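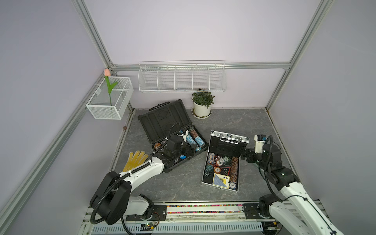 What is a keypad safe lock? A lock for a safe or cabinet, opened with a code typed on a keypad instead of a key.

Sterkard sold an early home model in 2000. Codes of up to 7 digits – most owners use fewer.

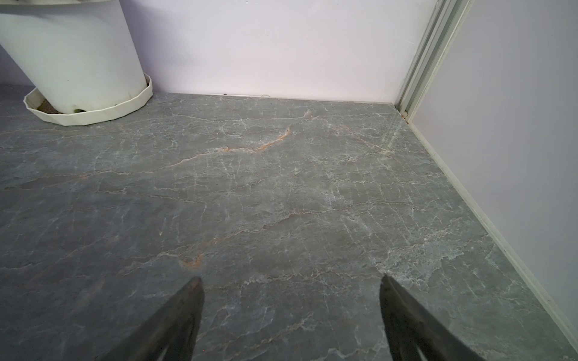 Lurkbridge, October – Irnari takes over teh Sterkard line. Battery cover redesigned.
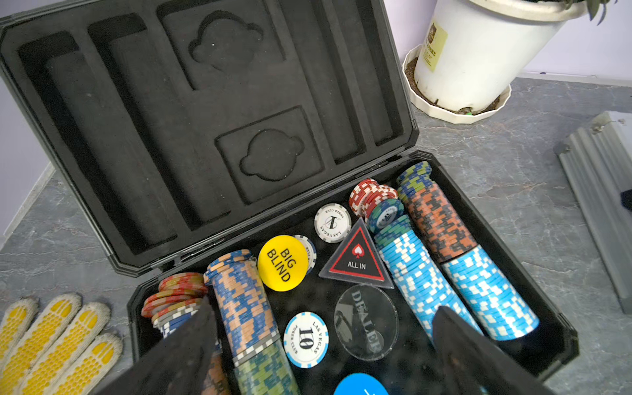

Poker chip case, open

Wrong code entered too often, keypad shuts off for 20 minutes. Spare key overides it

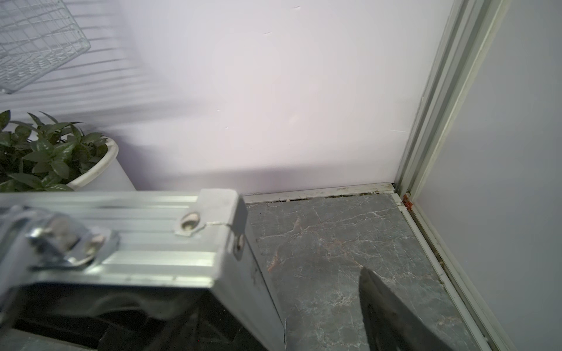
on most models, but not the Irnari 274.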